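I've been playing rec league ice hockey in Bradport for 19 years and I've been selling kit out of the shop for nearly as long, so when I say the Umo base layer set is the one I wear myself, you can take it as a bit of a biased recommendation. I pay for mine, though!

# Umo Base Layer Set (top and leggings)

It's a long-sleeved top and a pair of full-length leggings, meant to go under your pads. The knit is soft on the inside and smooth on the outside, so your elbow pads slide on without dragging the sleeve up to your armpit (if you've had that happen two minutes before puck drop you'll know why I go on about it).

I first tried a set on a freezing away trip to Sesby, where the changing room heater was doing its best and not much else was. I kept it on for the drive home as well, which my other half wasn't thrilled about.

## What I like

- Flat seams at the shoulder and hip, so nothing digs in under the straps
- Long body on the top, and it stays tucked in
- Thumb loops you can ignore if you hate them (I do)
- It folds down small, so the set lives in the side pocket of my bag

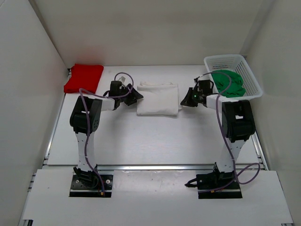 ## Sizing

It comes up snug. If you're between sizes and you like a close fit, go for the smaller one, but goalies nearly always want the bigger one for the bend in the knee. Margit Deák, who keeps goal for our second team, went up a size and then pinched my spare leggings as well, so I think she's happy.

Sizes run from junior large to adult double XL. Legs are on the long side. I'm short and I turn mine up once at the ankle, under the sock, and forget it's there.

## Washing

Cool wash, inside out, no fabric softener. Please do undo the Velcro on everything else in your bag before it all goes in together, it'll chew the knit to bits. Hang it up or lay it flat, and keep it off the radiator. Mine has had about 600 wears between the two sets I own and the knees are only now going a bit thin.

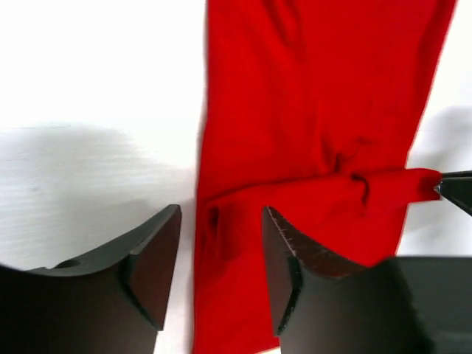
*Red, with a broad fold across it. Soft knit.*

## Colours and stock

Red, white and green at the moment. I've asked for black and I keep asking. Club orders of 4 sets or more get the badge printed free on the chest, just send me your artwork and give me a couple of weeks.

If you want to feel the fabric first, I've got a rail of them at the Mac an tSaoi rink shop, to the left of the skate sharpening counter. I'm there most evenings until 9pm, and you can try the top on over a T-shirt. Returns are fine as long as they haven't been on the ice!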